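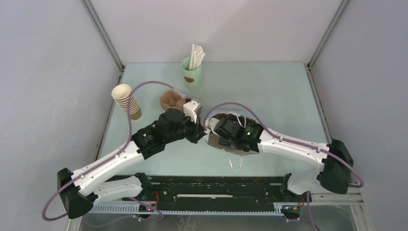 Progress report to the Lougher fund – Tendgate takeout packing project
Covering spring through September

Sorry this is short on polish, we are in the middle of the fall menu change and I am writing it between the lunch and the supper prep. Numbers first, then the supplies, then what we need from you.

Where we are

Grant was for moving the Tendgate counter off plastic and onto paper, start to finish. Hot cups, cup holders, bags, soup tubs. Cups are done. Holders are done. Bags mostly done. Soup tubs not done, see further down.

Target in the proposal was 100 takeout orders a day packed with paper only by the end of the period. We are at 50 on a normal day, more when the weather is bad and people order in. The other orders still have at least one plastic thing in them and nearly always it is the soup tub or its lid.

Cups

Went with the plain cream paper cup from Nekia. No print. Printed ones looked nice in the catalog but the minimum order was silly for a counter our size and we would have been sitting on them for a year. Plain cup takes a stamp fine if we ever want one.

Small problem with storing them. Nested stacks lean once you pull a few off the top and a tall stack goes over if anyone bumps the shelf. Staff now keep stacks short and refill from the sleeve under the counter. Slower but fewer cups on the floor, and a cup off the floor is a cup in the trash.

The other thing is getting one cup off the stack at a time. In damp weather they grip each other and you get two. We tried loosening the whole sleeve before opening and it helps a bit. Worth telling the next site.

Cup holders

Brown molded paper. These get crushed in the box – the ones on the bottom come out bent at the corners. A bent one still works for two cold drinks, less sure with hot ones. We asked the supplier for smaller boxes, they said yes, first small boxes came in September and the bottom layer was in much better shape. Will keep ordering that way even though it costs a little more per piece.

Staff were folding the damaged ones flat for recycling right on the packing table, which ate up the space. There is a bin underneath for that now.

Bags and small paper goods

Handles are the weak spot. Two styles tried. The flat paper handle tears where it is glued if the bag gets damp from a cold drink. The twisted kind holds up but the bags do not lie flat so they take up a whole shelf. We are staying with twisted and have given up the shelf.

Fleto sent a sample pack of wraps and sleeves at no charge. Pastry sleeve is good, we will take it. Sandwich wrap was too stiff, would not stay closed without a sticker, and the sticker was plastic so there goes the point.

Soup tubs

This is the late item. First paper tub went soft after 31 minutes with the lentil soup in it, which is shorter than our longest delivery run. Second one held the soup but the lid popped in the bag. Third one is on order. Untill it is tested we are using up the old plastic tubs, no new plastic has been bought since the start of the grant.

If the third tub fails I would like to talk about moving that line of the budget to a deposit jar scheme. Not asking for a decision now, just so it is not a suprise.

Packing table

Rearranged it twice. First layout had cups at the front and people knocked them with their sleeves. Cups are at the back now, holders right next to them, bags at the side, middle kept clear for the order itself. Packing a two drink order used to mean walking to the other shelf for the holder. It does not any more and that alone got the line moving at lunch.

New staff get a short walk through at the start of the shift. Cup, lid, holder, bag, in that order. There is a sheet taped up on the wall but people learn it faster by doing it.

Customers

We got 11 comment cards that mention the packaging. Mostly good. Two complaints about bag handles, both from before the switch to twisted. One person wants a smaller cup for kids, fair enough, looking into it.

Money

On budget for cups and bags. Over on holders because of the small boxes. Under on tubs because we have not bought any in quantity yet. Receipts are in the shared folder, the September ones go in when the last invoice comes.

Next period

Test third soup tub on the longest delivery run, not just on the counter.
Order kids size cup samples.
Second shelf for bags, if it fits over the sink.
Write up the packing order properly so the next site can use it.

What we need from you

An OK to carry the tub money over to the next period. Also whether you want the waste weights monthly or just at the end, the agreement says both in different places.

Tendgate counter, kitchen office. Best time to call is after 3 pm.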